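Huile dure Brullari pour plans de travail en bois, bidon métal

Bon, celle-là, je la vends depuis l'ouverture de la boutique et c'est de loin le produit sur lequel je reçois le plus de messages. Alors j'ai réécrit toute la page, en essayant de répondre à tout d'un coup (et si j'oublie quelque chose, écrivez-moi, je complète !).

L'huile dure Brullari, c'est une huile de finition pour les bois de cuisine : hêtre, frêne, érable, chêne. Elle pénètre, elle durcit dans la fibre, et elle laisse un toucher sec, presque poudré, que j'adore. Pas d'effet plastique, pas de brillance de table de bistrot. Sur les bois clairs elle réchauffe un peu la teinte, il faut le savoir. Si vous tenez absolument au ton du bois brut, prenez plutôt la Makley incolore, elle jaunit moins mais elle demande plus de patience.

Côté application, je fais toujours pareil. Ponçage au 100, dépoussiérage sérieux à l'aspirateur, puis une première couche bien généreuse à la brosse. Je laisse boire, j'essuie tout ce qui reste en surface avec un chiffon de coton, et je vais me coucher. Le lendemain, égrenage très léger et deuxième couche, beaucoup plus fine. Sur du hêtre neuf j'en passe une troisième. Les chantournements, les bois de bout et surtout la découpe de l'évier, on insiste, on insiste, on insiste ! C'est là que l'eau s'infiltre et que les taches noires commencent.

Attention aux chiffons : étalez-les dehors à plat pour les faire sécher, jamais en boule dans la poubelle, une huile siccative peut s'enflammer toute seule.

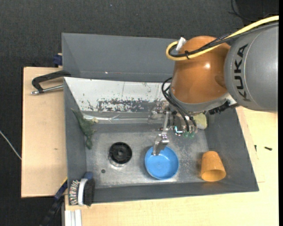 Grand évier gris foncé entre des plans de travail en bois clair.

Pour l'entretien, un coup d'éponge et de savon noir dilué, et une fine couche d'huile quand l'eau ne perle plus. Chez moi c'est en août, fenêtres grandes ouvertes. Évitez le vinaigre pur et les éponges qui grattent.

Caractéristiques
Référence : 424
Contenance : 100 cl
Aspect : mat satiné
Dilution : prête à l'emploi
Nettoyage des outils : essence de térébenthine
Prix : 90 € le bidon

Le lot cuisine est à 155 € : le bidon, la brosse plate Lammers et les chiffons de coton. La brosse seule est en rupture, je n'en ai plus que dans les lots.

On me demande souvent si ça passe sur un plan déjà verni. Non, il faut poncer jusqu'au bois nu. Et sur l'ancienne huile Sketton ? Oui, sans problème, après un bon lessivage et un séchage complet.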